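January, evening

Shirt folding all day, and I loved it! Leandro Palma had us on the bed again instead of the table, because Mandley want their folding demos done where people really fold things. I have the hand grippers more or less in my fingers now. Early on I drove them like a pair of barbecue tongs, all snatch, and Leandro kept saying slow down, the robot is going to learn your bad manners as well.

We did 31 goes before lunch. Sleeves first, then hem to collar, then lay it down and let go with both hands together.

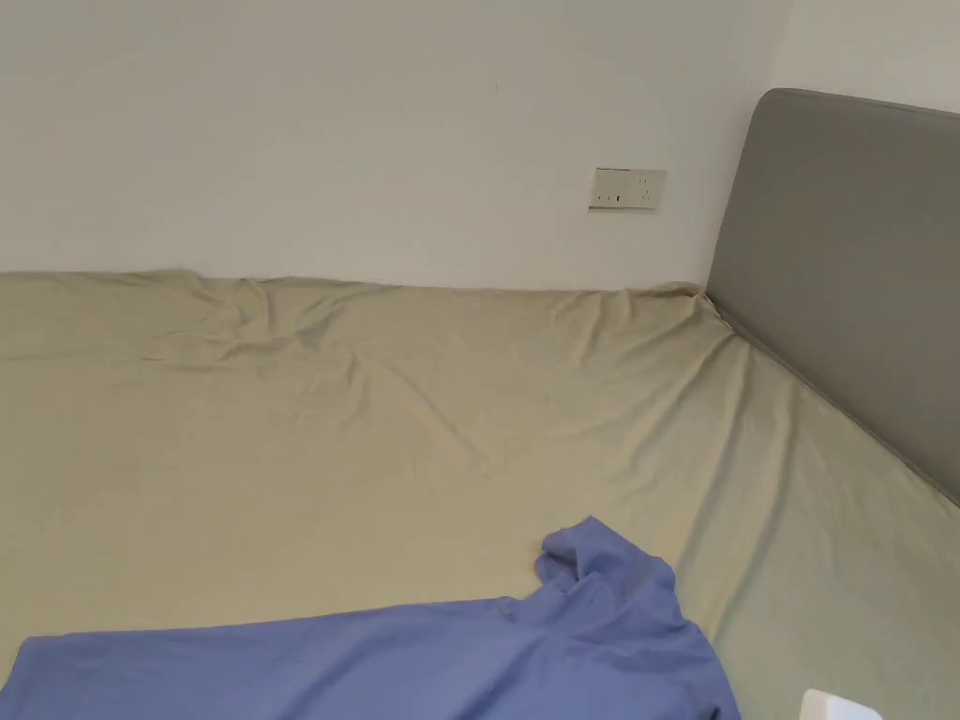

I kept letting go with the left a beat before the right, so the fold slid off square. Leandro spotted it on the playback and after that I counted under my breath, one two OPEN, and it got so much better. We threw out 13 of the morning's goes and I didn't mind a bit, the afternoon ones were miles cleaner.

What I love is how much you notice about a shirt when you have to do it with two fingers a side. You can't smooth with your palm. You have to pinch, lift a little, pull away from yourself and let the cloth settle, and if you pinch too deep you pick up the back layer as well and have to start over. Button-ups are the worst for it (and the best, when it goes right).

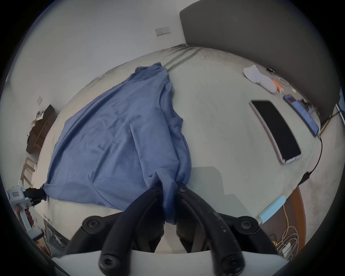 By teatime we were on 69 for the day and my wrists were buzzing. The whole set is at 3,637 now, counting everything the Grendatholm lot sent over, and Leandro reckons we could try a first training run on shirts alone. Bindine would rather wait for the towels. I'm with Leandro!! I want to see it try a sleeve.

Tomorrow Ojeda want an hour of doing it by remote, with the arms, so I'll be slow as treacle again. Must take the thin gloves. Must also ring Mum back.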